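I Have Been Waiting for My Number

The ticket said 674. The screen on the wall said 80, and under that, in smaller type, a phrase I took to mean "please be patient," though it may well have been the name of the software.

I had come to renew my parking permit. I park one car, on one street, the same street I have parked it on for nine years. Every March the city would like to hear about this again in person.

The man next to me had brought a sandwich, a thermos and a paperback with the cover torn off, and I understood at once that I was in the presence of a professional. His name was Pankaj Solanki and he had ticket 44, a number the screen had already passed. He had been in the restroom. He was now waiting to find out whether he was allowed to still be waiting. We talked for a while about whether the numbers go in order. His theory is that each window has its own run of numbers and the screen shows whichever one it likes best. I had no theory, only a growing interest in his sandwich.

What I can't get used to is how quickly I turn into a person who waits. Ten minutes in, I had a favorite chair. Twenty minutes in, I resented a woman for sitting near it. By the first hour I was studying surfaces, the way you do when your phone is at four percent and you're saving it for an emergency – such as more waiting.

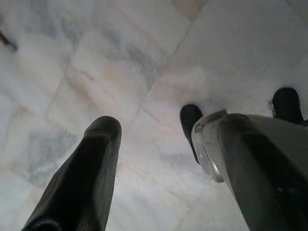
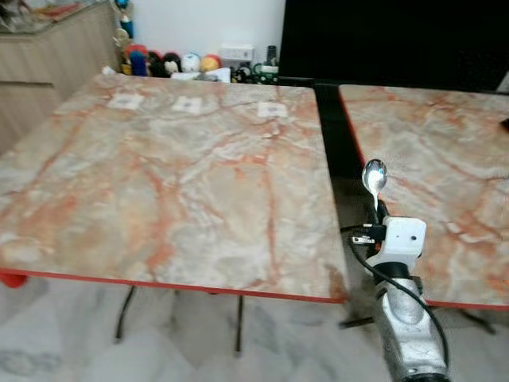 My friend Zerrin Ersoy has a rule about lines, and the rule is that she doesn't stand in them. She'll leave a bakery with one person ahead of her. I used to find this spoiled. Then I worked out that she has probably saved more than 1,000 hours of her life this way, and spent them all telling me about it.

At some point the screen jumped from 80 to 671, with no explanation and no apology, and four of us stood up at once like people hearing a fire alarm. Pankaj stayed put and turned a page.

At the window, the clerk looked at my form, looked at me, and asked if I still lived at the same address. I said I did. She stamped it. The whole thing took less time than unfolding the form had.

On my way out I told Pankaj it might be worth just going up and asking. He said he'd give it until he finished the chapter.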